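About Nutden

Nutden is a cooking school and community kitchen in Filtton. We teach adults and older children to cook everyday meals, bake bread, and put up fruit and vegetables for the winter. We are a small independent school, and we have no ties to any food company or culinary college. Most of the people who come to us have jobs that have nothing to do with food and want to eat better at home.

How we started

Nutden began as a Saturday bread class in the back of the old Dimaculangan bakery on the east side of town. The bakery had stopped selling to the public but the deck oven still worked, and the building's owners let the class use it in exchange for cleaning and a share of the loaves. The first course ran for six weeks. Students asked for a second one, then for a class on soups to go with the bread, and then for something on knives.

After three years the lease on the whole building came up and the school took it over. We replaced the wiring, put in a proper dishwashing area, and split the old shop floor into two teaching kitchens. The name comes from the storeroom, where the bakery used to keep its walnuts and almonds. The word was painted on the door and we left it there.

What we teach

Our core course is called Weeknight Cooking. It runs over eight evenings and covers rice and beans, eggs, roast vegetables, a whole chicken used three ways, pan sauces, and salads that keep until the next day. Students cook in pairs and eat what they make at the end of each class. You do not need any experience. If you already cook a lot, you may find the first two evenings slow, and we suggest starting with one of the single-subject classes instead.

Single-subject classes last one evening or one Saturday morning. The list changes with the season. Regular ones are sourdough, pie crust, dumplings, fresh pasta, knife skills, and cooking for one. In summer we do jam, pickles, and canned tomatoes. We teach both water-bath and pressure canning, and we follow tested recipes for both. Please do not ask the instructors to approve a family recipe for canning. They will say no.

We also run a baking course for ages 11 to 15 during school breaks. It fills early.

Fruit and vegetables

A good part of our teaching is about produce: how to pick it out, how long it lasts, and what to do with it before it goes soft. Strawberries are the first local fruit of the year for us, and they come up in several classes. We ask students to leave the green tops on until the berries are washed, to keep them in the refrigerator in a single layer if there is room, and to let them come up to room temperature before serving. For jam we mix very ripe fruit with some that is slightly underripe, which helps it set.

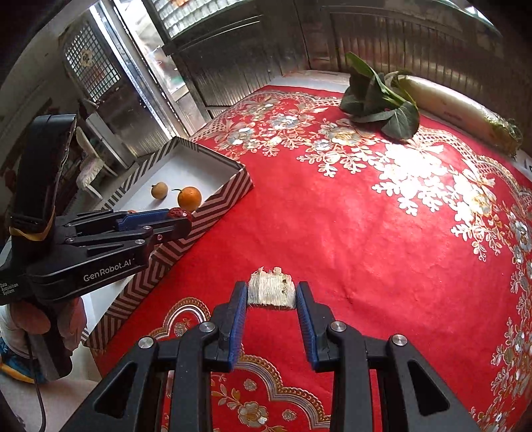 Our kitchens

The school has two teaching kitchens and a small library. The Front Kitchen has gas ranges and is used for most evening classes. The Oven Room still has the bakery's deck oven, along with long tables for shaping dough. It gets hot, so wear something light under your apron.

Each class is limited to 20 people in the Front Kitchen and 12 in the Oven Room. Both rooms are on the ground floor and can be reached without stairs from the parking lot. There are two lowered work counters in the Front Kitchen. Let us know when you book if you want one of them.

The library has some 2,000 cookbooks, most of them donated. Students enrolled in any course can borrow two at a time for three weeks. We are still working through the catalog, and the pamphlets and church cookbooks are not in it yet - ask at the desk if you are looking for one.

Our instructors

Our instructors come from restaurants, school cafeterias, bakeries, and home kitchens. All of them hold a current food safety certificate, and new instructors assist in at least one full course before they lead their own. We pay for prep time and cleanup as well as class time.

The community kitchen

On days when there are no classes, the Front Kitchen can be rented by the half day. Renters include small food businesses, clubs, and families cooking for weddings and funerals. We inspect the room before and after each rental and charge a cleaning fee if it is left dirty. Rental does not include the deck oven.

On the first Thursday of each month we cook a shared supper that is open to anyone in Filtton. There is no set price. Last year we served 621 suppers, and what people put in the box covered the cost of the ingredients with a little left over. The extra went toward new sheet pans.

Fees and assistance

Course fees cover ingredients, recipes, and use of an apron. We hold back 100 places a year at half price for people who could not otherwise come. To ask for one, check the box on the booking form. We do not ask for proof of income.

If you cancel more than a week before the class we refund the full fee. After that we can move you to another date once, but we cannot give a refund. When we have to cancel, you can choose either.

Allergies

We handle wheat, milk, eggs, soy, fish, peanuts, and tree nuts in both kitchens. We clean between classes but cannot promise that any surface or tool is free of traces. If you have a serious allergy, please contact us before you book and we will tell you plainly which classes are a poor fit.

Visiting us

The office is open Tuesday through Saturday from ten to four, and later on class nights. Parking is behind the building and is shared with the shoe repair shop next door. The spaces along the fence belong to the shop until it closes at six.

The fall schedule will be posted in August. Gift certificates are sold at the office and do not expire.

Page last updated June 29, 2026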